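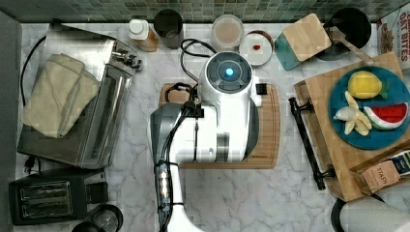 Kitchen cell, top view, arm over cutting board. Attached to ticket.

Ticket: cable dressing and counter clearance, kitchen cell
Site: Torkstead
Status: open, waiting on Virach
Opened: 26 March 2026

Problem
Arm throws a joint fault on wide wrist turns. 3 faults in 1,000 cycles, all with the wrist past the halfway mark. Clears on reset, comes back.

Checked so far
- Restarted controller. No change.
- Swapped the wrist cable for the spare. No change, so probably not the cable itself.
- Straps on lower arm look ok. Loop by the head is the one I dont like — goes up and out toward the back of the counter. Our cell rules say no free loop past the last strap.
- Ran 19 slow turns by hand with the loop held in. No fault. Not proof but I'd start there.

Rules side
Vorkangate checklist, section 2, wants a clear zone round the arm before any powered run. Toaster oven on the left has a folded towel on top. Power cord runs along the left edge next to it. Towel goes in the drawer, oven unplugged unless the task needs it. Play fruit on the teal plate is fine, its on the task list. Cereal and tea boxes only if the task calls for them.

To do
1. Add one strap near the head, leave slack for full wrist travel. Dont pull it tight.
2. Clear counter, retake top view, attach it here.
3. Rerun the full 1,000 at normal speed. Log every stop, even ones that clear on their own.
4. Virach to confirm bend limit for this cable. Babić sheet we have is the July one and the page is missing.

Do not raise the fault limit to get through the run — somebody asked, answer is no.

Leaving open till the rerun is in.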